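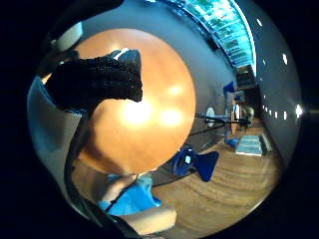 Re: Keg count and the cider question for September

Lists » Gremgate Homebrewers » Members » Message

Index | Threads | Search | Log in

From: Danilo Cabrera
To: gremgate-members
Date: Saturday, June 17, 2023

Karine Kennedy wrote:

> Hi all, I've got us down for the Subramaniam lot again, same corner
> as last year, next to the dumplings. They want to know how much beer
> we're bringing and whether we need power. I said 12 kegs and yes.
> Slavica thinks 12 is too many and that we should give two of the
> lines to cider. Can people please weigh in before I send the form
> back? Also, who has the long drip tray?
>
> Karine

I have the long drip tray. I've had it for two years. It's under my porch with a family of something living in it, and I'll evict them before September.

On the kegs, I'm with Karine. We ran out at four last time and then spent two hours explaining to sunburned people that the line they were standing in was for root beer. The organizers are telling the vendors to expect 2,000 this year. Even if they're lying at the usual rate, we'll get through 12. If we don't, I'm willing to take the leftovers home as a service to the club.

On cider, I'd say yes to one line and no to two. Slavica, your dry one was the best thing we poured last fall and I'll say so in front of anybody. The cinnamon one I've been asked not to discuss on the list. One line of the dry, and if it kicks early we swap in Ratree's wheat, which everybody likes and which she always claims has gone wrong.

Power is where I get grumpy. The lot gives us one outlet, and last year it was shared with the dumpling steamer. Every time they lifted the lid our glycol chiller sulked. I'd like to leave the chiller at home and go back to jockey boxes and ice. Yes, it's more hauling. Yes, Hidayah will say the coils take forever to clean, and she'll be right — she's the one who cleans them. But ice has never once tripped a breaker.

If we go that way we need 40 bags for the day, delivered in two drops, the second one after lunch. Flomis will deliver if somebody calls them and is pleasant on the phone, so not me. Karine, maybe put "power: lights and card reader only" on the form and see if they knock something off the fee.

The Trirkton tap handles are still missing. I know we've been over this. I'm only noting that there were six of them in the blue tote when we loaded my truck and four when we unloaded it, and that I drove straight home with one stop for a burrito. Until they turn up we'll have two faucets with wooden spoons screwed onto them. People liked the spoons better, which hurt a little, considering what we paid for the handles.

I can't make the next meeting (niece, recital, tuba) but you can count my vote as above. Twelve kegs, one cider, no chiller.

Danilo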